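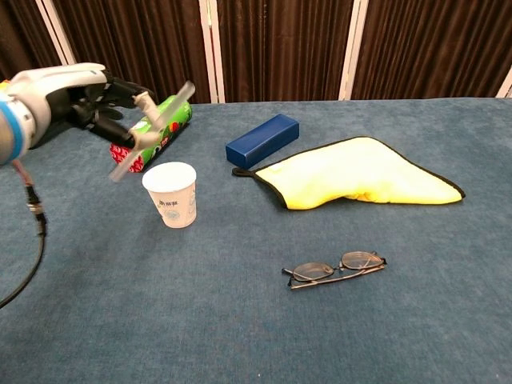
ジャーンヴィル(Jurnville)読書会 6月の集まり 議事録

2024年6月14日 場所はいつものセラーノの二階
書いた人:今回の書記当番(わたしです)

議事録といっても、先月の分が固すぎて読む気がしないと複数の方から言われたので、今回はしゃべり言葉で書きます。録音はしていません。メモと記憶が頼りなので、違うところがあったら次回までに教えてください。直します。

1.前回の議事録の確認

訂正がひとつ。前回「課題本は文庫版に統一」と書きましたが、「なるべく文庫版で」が正しいそうです。単行本で読んでいる方、肩身の狭い思いをさせてごめんなさい。ページ数が合わないときは章の題名で言い合うことにしましょう、ということでこの件はおしまい。承認されました。

2.今月の本の感想

課題は『クラリダードの冬』の上巻でした(みんなもう「クラリ」と呼んでいます)。これが、割れました! こんなに意見が割れたのは久しぶりで、書記としてはメモが追いつかなくて大変だったけれど、参加者としてはものすごく楽しかったです。

まず、主人公の姉が手紙を燃やす場面。あれは優しさだという人と、いや嫉妬でしょうという人で、お茶が冷めるまで続きました。わたしは優しさ派で読んでいたのに、カイ・アルナルドッティルさんが「燃やす前に全部読んでいますよね」とぽつりと言って、そこで一気にぐらつきました。帰ってから読み返したら、本当に読んでいるんです。封の切り方までちゃんと書いてある。完全に読み飛ばしていました。

それから翻訳の話。港町の人たちの方言が、どこの言葉ともつかない感じに訳されているのが気になる、という声がありました。わざとどこにもない方言にしたんじゃないか、と言う人もいて、わたしはその説が好きです。カイさんは原文でも少し読んだことがあるそうで、原文のほうがもっとぶっきらぼうだと話していました。次回、短いところを一か所だけ音読してもらえることになりました。やったー。

長すぎるという意見も書いておきます。前半の漁の場面で三回寝た、という方がひとり。飛ばして読んでもいいですか、という質問には、いいです、と全員が即答でした(この会のそういうところが好きです)。

あと、表紙の話でなぜか盛り上がりました。上巻の青は海なのか空なのか。下巻を見せてもらったらほとんど同じ青だったので、結論は出ず。

3.お金のこと

残高は4,000円です。前回の残りからお茶菓子代を引いて、きれいにこの数字になりました。領収書は一枚だけで、774円、焼き菓子の分です。セラーノの部屋代は飲み物を頼めばいらないので、当面は追加で集めなくても大丈夫そうです。

会費を毎回集めるか、足りなくなったら集めるかで少し話しました。小銭を持ち歩くのが面倒だという意見が強く、足りなくなったらその都度、で決まりです。

4.本の回し読みと貸し出し

下巻を買うかどうか迷っている方が何人かいて、貸し借りの一覧をちゃんと作ろうという話になりました。いまは「たしか誰かに貸した」で止まっている本が多すぎます。わたしの短編集も去年から旅に出たままです。持っている方、怒っていないので返してください。

一覧はリスティセルという無料の共有表で作ってみることになりました。本の題名、持ち主、いま誰のところにあるか、の欄だけ。返却日の欄も欲しいという案は、図書館みたいで緊張するから、という理由でやめになりました。スマートフォンで見られない方には、わたしが毎回印刷して持っていきます。

書き込みのある本を貸してもいいか、という質問も出ました。鉛筆ならむしろ歓迎という人と、線が引いてあるとそこばかり目に入って困るという人がいて、結局、貸すときにひとこと言いましょう、となりました。ちなみにわたしは人の書き込みを読むのが大好きです。「うそ!」とだけ書いてあるページなんて、最高じゃないですか。

5.夏の課題本

候補は三つ出ました。古い推理小説、料理の随筆、それから詩集。手を挙げてもらった結果、料理の随筆に決まりました。推理小説派からは、途中で休みが入ると犯人を忘れる、という自己申告があり、思ったよりあっさり譲ってもらえました。詩集は秋にもう一度候補に入れます。忘れないようにここに書いておきます。秋に、詩集。

随筆の中の料理をひとつ作って持ち寄るのはどうか、という案も出ています。ただ、セラーノは持ち込みができないので、やるなら別の場所を探さないといけません。食べ物の絡む話になると急に全員の発言が増えて、メモがぐちゃぐちゃです。場所の心当たりがある方はわたしまで。

6.8月の集まりについて

8月は帰省や旅行の方が多いので、開くかどうかを相談しました。休みにする案、いる人だけで集まる案があって、いる人だけでゆるく集まることになりました。この回は課題本なしで、好きな本を一冊持ってきて自慢するだけです。読み終わっていなくてもいいし、表紙が好きなだけでもいいそうです。議事録もなし! うれしい!

7.その他

開始時間をもう少し早くできないかという希望がありました。終わりが遅いとバスがなくなるそうです。30分早めると仕事帰りの方が間に合わないので、時間はそのままで、感想の話を先、事務的な話を後にすることにしました。早く帰る方は途中で抜けてください。挨拶もいりません。

遅れて来る方のために、感想の最初の一周はひとり三分くらいにしましょう、という提案も通りました。今回いちばん長くしゃべったのは、たぶんわたしです。気をつけます。

初めての方を連れてきたいという相談もあり、もちろんどうぞ、となりました。課題本を読んでいなくても参加できます。ただし結末の話は遠慮なくするので、そこだけ先に伝えておいてください。

次回までの宿題

全員:『クラリダードの冬』下巻を読む(漁の場面は飛ばして可)
カイさん:原文の音読、短いところを一か所
わたし:貸し借りの一覧を作る、印刷する、セラーノに次の予約を入れる
短編集を持っている方:返す

次回の書記は、じゃんけんで負けたカイさんです。よろしくお願いします。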